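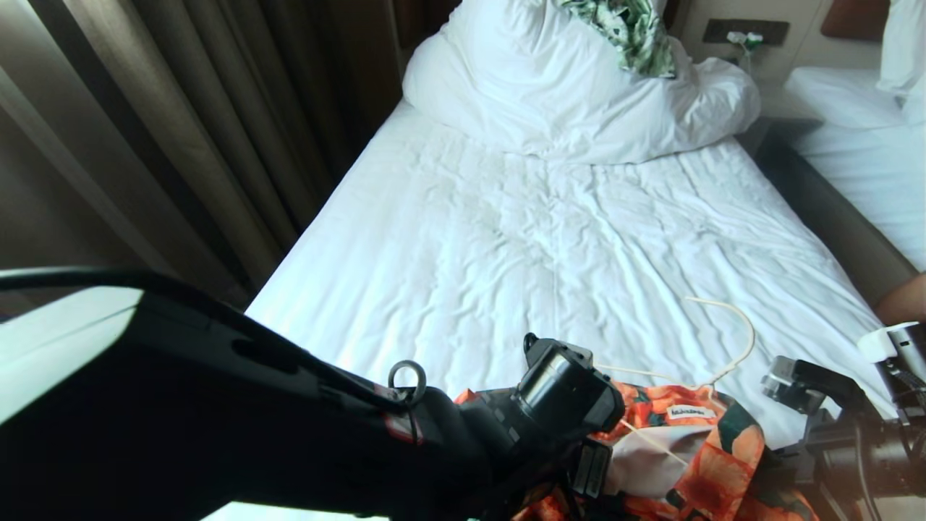
Mollar Rules

The Mollar Rules are a voluntary code of practice for robots that handle clothing and bedding in rooms where people sleep. They are named after Mollar, the town where the first version was drafted, and have no other connection with it, though the town's website mentions them twice. The current edition covers two-armed machines working on or beside a bed. It does not cover vacuum cleaners, which have their own code and, by general agreement, a duller one.

Background

Early guidance for household robots was borrowed from factory practice, which assumed a hard floor, a fence and a part that kept its shape. A shirt meets none of these conditions. The first draft, circulated in June under the title "Soft Goods, Occupied Rooms," ran to 211 clauses, of which a large share dealt with the definition of a sleeve. Reviewers at Karabulut, a maker of arm joints, returned it with the comment that a robot following every clause would still be waiting at the door. The adopted text was much shorter. The sleeve is now defined in one line.

Main provisions

Contact with the bed. A gripper may rest on a garment lying on a bed, but it may not use the mattress to hold up the weight of the arm. The rules describe this as leaning and disapprove of it at some length.

Cords and ties. Drawstrings, belts and loose ribbons must be located before a garment is lifted. A cord that lies outside the outline of the garment is treated as part of the garment, however far it has wandered. This clause is the most often quoted and, in the yearly reports, the most often broken.

Patterns. Machines must be tested on printed fabric as well as plain. The clause was added after a round of trials in which every test shirt was gray, and every machine did well.

White on white. Pillows, sheets and duvets of the same color must be told apart before any of them is pulled. Where the machine cannot decide, it is to stop and ask. The rules do not say how often it may ask, an omission that has produced more letters than any other.

Fixed items. Chargers, lamps and their cables are off limits unless the task names them. Curtains count as fixed items when closed, open or anywhere in between.

People. A person within reach of either arm has right of way. The rules are firm that this applies to a hand or an elbow as much as to a whole person — an arm coming in from the side is enough to slow the machine down.

Testing

Certification is done by trial in a furnished room. The Pliramari test, the better known of the two accepted methods, calls for 2,000 handling attempts using a mixed set of garments. The Jusden method asks for 1,184 and is therefore more popular. Supporters of the longer test say it catches slow wear in the grippers. Supporters of the shorter one say they have gone home by then.

Both methods require that the bed be left rumpled at the start. A neatly made bed was allowed under the first edition and led to results that could not be repeated in any house with someone living in it.

Criticism

The rules have been faulted for saying little about speed. A machine that takes most of an afternoon to fold one shirt can pass with full marks, and at least one has. Others object to the term "garment of interest," used throughout the text for whatever is being picked up.

The labeling clause has also drawn complaints. It asks for warning labels on moving parts to be readable from the bedside, without saying by whom, or in what light.

Current edition

The third edition took effect on December 13, 2023. It added the clause on curtains, removed a diagram of a sock and moved the definition of "occupied" to an annex, where it remains under review.

See also

Soft goods handling
Right of way (household machines)
Sleeve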